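Apprendre à saisir ce qui change de forme

Dans le laboratoire de Rikedwood, Elikem Darko travaille depuis février sur Malik, une méthode pour les objets souples et froissés. « Une boîte, on connaît son modèle. Le papier, il n'a pas de modèle, il est différent à chaque essai », explique-t-il.

Sa méthode demande peu d'exemples. L'opérateur guide les deux bras pendant 25 démonstrations, puis le système apprend quand il doit hésiter. « C'est cela, notre résultat principal. Le robot ralentit si sa prédiction n'est pas sûre, et il choisit un autre point de prise. »

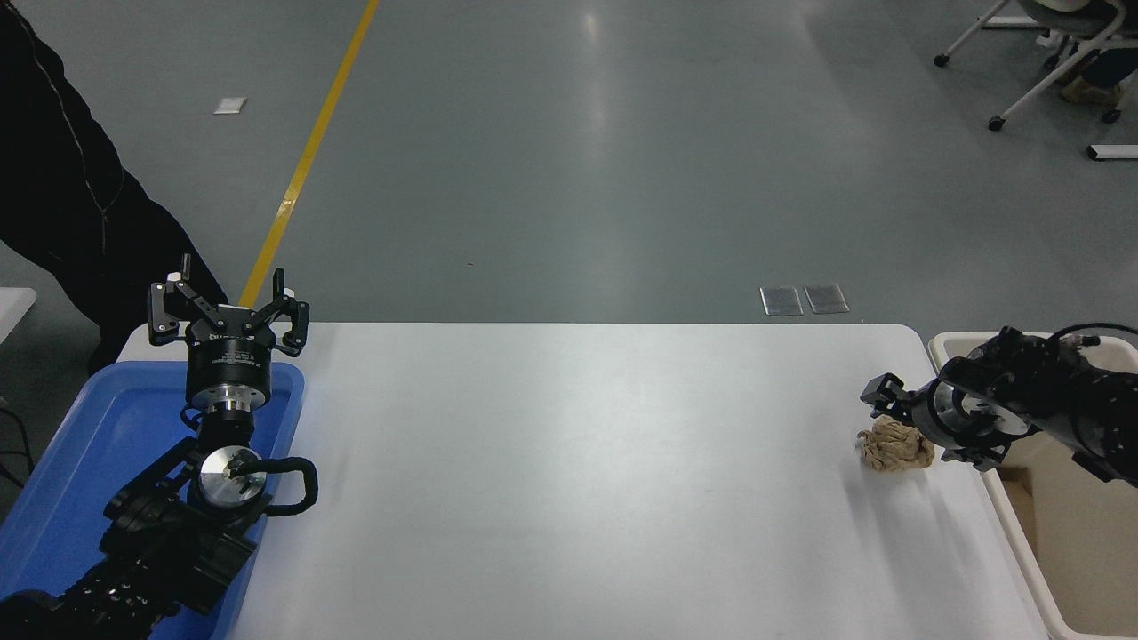

Le bras droit près d'un papier froissé, au bord de la table.

Avec l'ancienne version, nommée Canton, l'équipe comptait 17 échecs sur une série d'essais. Avec Malik, il en reste 7 sur la même série. Elikem Darko demeure prudent devant ces chiffres : « Nous avons testé une seule sorte de papier. Je ne peux pas dire que cela marche pour le tissu. »

Le calcul de l'incertitude prend encore du temps, environ 11 secondes dans les cas difficiles. L'entreprise Grustus, qui suit le projet, souhaite que ce délai diminue. Lui préfère d'abord comprendre les échecs restants. « Presque tous arrivent quand l'objet est très près du bord. Nous regardons maintenant si la cause est la perception ou bien le mouvement du poignet. »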